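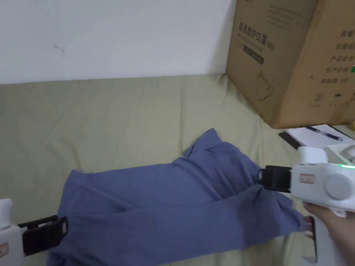 *Gridix paired hand-held grippers closed on a garment.*

# Gridix Hand-Held Collection Set

The Gridix set is supplied to laboratories and training departments that need examples of two-handed work for a learning system. Each set contains one left and one right gripper, a head-mounted camera, a charging dock and a license for the Kelmendi session software. It is assembled and tested by Undaron at its Godonbridge workshop.

## Intended use

The set is designed for soft goods: shirts, towels, pillowcases and similar items. The operator holds one gripper in each hand and carries out the task at an ordinary working pace. Jaw opening, hand position and the camera view are stored together as a single episode.
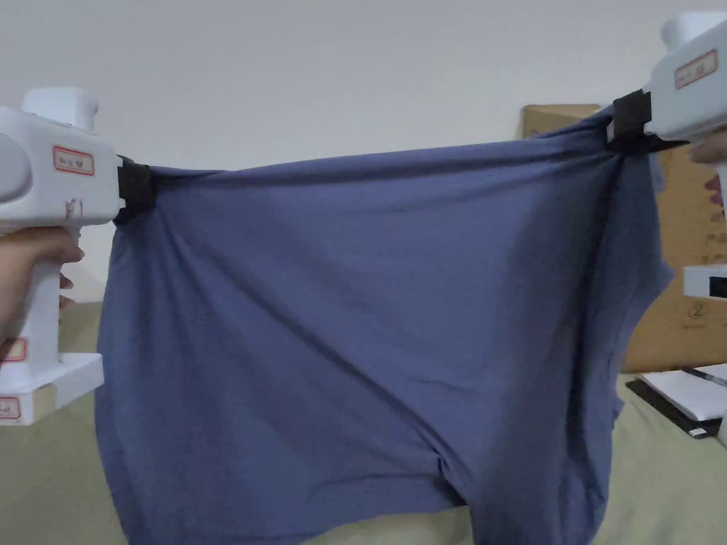
Garments should be lifted by two corners and held apart until the upper edge is straight. An episode in which a corner slips is kept and marked as a retry — it should not be deleted, as the training software reads retries separately. Ordinary household backgrounds are acceptable, and variation between sites is encouraged.

## Reference collection

Purchasers receive access to the Godonbridge garment collection, which holds 1853 reviewed episodes recorded by 11 operators. The collection was prepared under the direction of Mirjana Kneževič, with episode review by Lejla Krasniqi. New episodes are added each February.

## Ordering and support

Sets are available for purchase or for a lease of three months. Replacement jaws are sold in pairs and may be fitted without tools. Left and right units are not interchangeable and must be returned together for calibration.

Orders and lease requests are handled by Vesna Janevski. Technical questions, including those on file formats and operator training, should be addressed to Mio Kinoshita at the Undaron support desk. Please state the serial numbers of both grippers in all correspondence.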